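Tollulitz Bimanual Project: Build and Test Gallery

Student course project, second term. Page updated Nov 4, 2024.

The Tollulitz project is a one-term course in two-arm manipulation. Teams start from a working pair of arms and a bare control stack, and are graded on task definition, logging and repeatability. Mechanical design is not graded. The task set is called Vullomance and consists of 5 tabletop jobs: place on tray, remove from tray, open drawer, close drawer, and hand over from one arm to the other. Objects are ordinary household and grocery items, chosen for differences in stiffness and surface finish.

Each team records 300 practice episodes before the first review and 500 by the end of term. An episode is logged from the start command until both arms report idle. Episodes stopped by hand are kept and tagged. Deleting them is not permitted, as the failure tags are used in the written report.
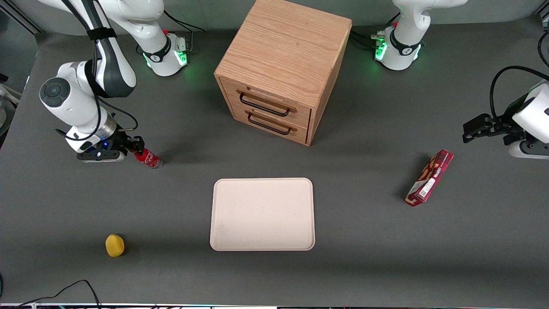

Fekete asked whether the second arm should be parked during single-arm jobs, as an open gripper near the tray takes up space the planner could use. In Fekete's tests at Stamuvard, parking reduced the number of rejected plans but made the switch to a handover slower, and the drawer jobs showed no difference either way.

The course rule leaves this to each team. The idle pose must be written into the task file and may not change within a batch. Two teams chose a raised pose and one kept the gripper low.

Setup, tray and drawer jobs: right gripper holding a red bottle, left gripper open. The tray is the reference for all placements, with the drawer cabinet behind it. Sponge and snack box are on the same surface.

Notes on grasping: bottles are gripped near the cap for the handover job. Closing force is set per object in the task file. Boxes are approached across the narrow side. The sponge has its own force limit and is excluded from the handover job.

Log status: 688 episodes in the shared archive, all teams combined, failure tags included. Camera calibration is repeated at the start of each batch and stored with it. The next intake is in March. Task files from the current term will remain available in read-only form.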